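**Small screws keep backing out of black plastic parts. What should I use?**

*Leonora Catacutan, 2/18/26*

I have a few black plastic brackets held together with small brass screws. After 200 or so openings and closings the screws start to work loose. I tighten them and they hold for a while, then I'm back at it with the screwdriver. The holes don't look stripped to me.

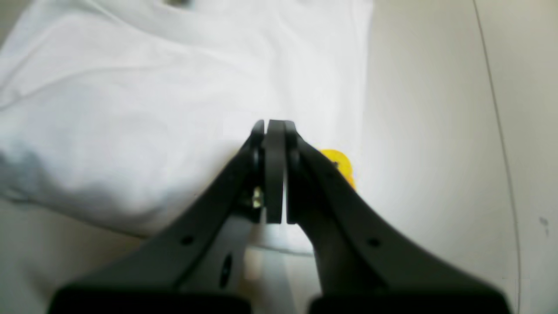 I bought a bottle of Skolen threadlocker in January but the label says metal only. Is there something that won't crack the plastic? I'd like to be able to take the parts off again — the pads need changing now and then.

**Skurnurlow**

Don't use the regular threadlocker. It can make some plastics brittle, and the cracks may show up weeks later. Try a nylon-insert nut on the back if the screw goes all the way through. If it doesn't, put a small dab of clear nail polish under the head and let it dry overnight. It comes off with a firm turn. Go easy on the tightening too — snug is enough.

**Hisness**

longer screws. fixed mine

**Ateş**

Nail polish has worked for me, but check it on a scrap piece first. The solvent clouds certain plastics. A spring washer is also worth a try if there's room under the head.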